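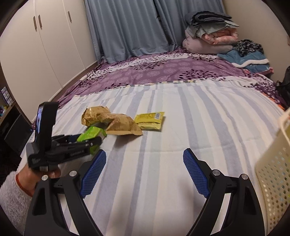 Two hand-held grippers over a bed, the one at left closed on a green packet

Hand-held linkage gripper

A hand-held linkage gripper is a two-jaw gripping tool carried and worked by a person and used to record grasping motions for later use in robot training. Each jaw is carried on parallel links, so that the finger pad keeps nearly the same angle as the jaw opens and closes. A camera fixed to the tool body looks forward over the jaws. The tools are often used in pairs, one to each hand.

This article covers preparation, routine care and common repairs.

Construction

The parts that need regular attention are the link pivots, the finger pads, the camera lens and the grip. In most designs the links are light moldings with slots or cutouts that save weight and let the camera see past the jaw. The pads are made of a softer material than the links and are treated as wearing parts. Ridged pads hold film wrappers and cloth better than smooth ones, but they collect lint and crumbs in the grooves.

Preparation

Before a session the jaws are opened fully and closed fully by hand, with nothing between them. The pads should meet along their whole height. A gap at the top or bottom points to a bent link or a pad that has been seated crooked on its backing.

The opening is then set to zero with the jaws shut and checked again at full travel. The procedure written by Meenakshi Raju for the Ningate workshop allows an error of 2 mm at full travel. Above that figure the zero is repeated once, and if the error remains the pivots are inspected. Where two tools are used together, their clocks are matched after zeroing and the left and right units are marked, as swapped recordings are hard to sort out later.

The lens is wiped last – handling the jaws tends to leave prints on it.

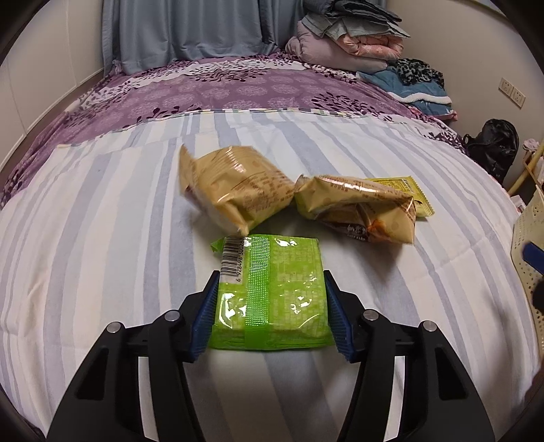
Ridged pads pressed against the sides of a square snack package

Pad care

Pads are brushed dry along the ridges. Oily residue from food packaging is removed with a damp cloth and a little dish soap. Solvents harden some pad materials and are usually avoided. A pad is replaced when the ridges have worn flat or when an edge has lifted from the backing. Both pads on a tool are changed together, and the zero is set again afterward.

In a wear log kept by Kwabena Amissah at Vollia, one pair of pads was changed after 3756 closures, most of them on plastic packets. The log gives no figure for harder objects.

Pivots

Play in the pivots shows up as sideways movement at the fingertip. The usual remedy is to tighten the screw in small steps until the play is gone and the jaw still falls open freely. Overtightening makes the jaw stick near the closed position and produces a stepped trace in the recorded opening. Worn bushings cannot be corrected in this way and must be replaced. Ningate rechecks new bushings after roughly 58 hours of use.

Storage

Tools are stored with the jaws slightly open, as pads left pressed together can take a set. Batteries, where fitted, are charged separately.

See also
Parallel linkage
Finger pad
Motion recording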